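August, 11 at night, feet up on the other chair

So the cups are finally here! I have been going on about these cups since the start of summer, and I'm sure everyone at home is sick of hearing it. The Honitz ones, the pale green, the color I wanted from the beginning and then talked myself out of because I thought it would look like a dentist's office. It doesn't. It's somewhere between sage and mint depending on where you stand, and I like it a lot more than the orange I nearly ordered.

The whole morning went on getting things ready for the Grindotberg picnic, which is 268 people this year (268! it was 91 the first time I helped, and I thought that was a crowd). I ended up mostly on cups, and I was happy with that. Put me on cups any day over the phone calls.
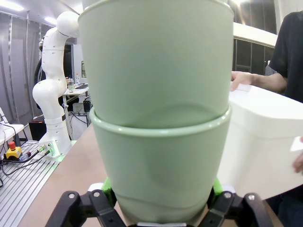

**Cauã Figueiredo**

I wrote my name big on the inside cover of this notebook too, after the last one wandered off. If you find it, please give it back, and please skip the pages from June.

Anyway — the cups. They nest nicely, one down inside the other, and the thick rounded rim on the lower one still shows as a ring partway down the stack. I love that. The old clear ones we used to get from Skirkudstead went all the way in and stuck, and you'd be standing there at the lemonade table twisting away with a line of kids watching you. I broke 13 of them in one afternoon like that. These have a smooth, matte sort of finish, and they taper just enough to hold comfortably. I have small hands and I notice this stuff.

I can't decide how they should go on the drinks table, though. Mom says stack them, stacks are tidy, people take one and move along. I say set some out ready, open side up, so it looks like somebody was expecting you. We went back and forth on this over lunch (cold rice, the last of the beans, a peach that was mostly bruise) and got nowhere. Then I spent way too long thinking about rows. Straight rows look like a school cafeteria. Loose rows look friendlier, a little crooked, with one cup a bit forward of the rest. I'm going with loose rows. She can stack the spares.
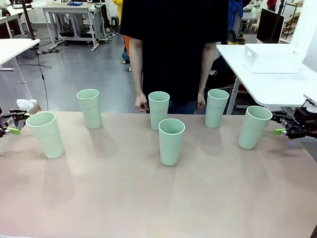
*Six of the green cups, two loose rows, right way up.*

See, I think that looks good! The thin white rims help, and so does the tan tabletop, which is a little pink if you ask me. Now I want a tablecloth in that exact shade, and of course we own three blue ones and a plaid. Maybe Honorato has something, their back shelf is always full of odd colors. I'll go by early, before it gets hot.

The other thing on my mind is the order itself. The next price break is at 2000 cups, and that is a ridiculous number of cups, where would I even put them, under the bed? But then I start thinking about next year, and the year after, and the school people who always want to borrow ours and bring back half. No. I'm not buying 2000 cups. I'm writing it down so I can't pretend later that I didn't decide.

Still to do: ice, the big spoons, find the tape, ask about parking again. My wrists are sore and I've got a song from the radio stuck in my head, only the chorus, and I don't know most of the words. Going to drink a glass of water and go to bed.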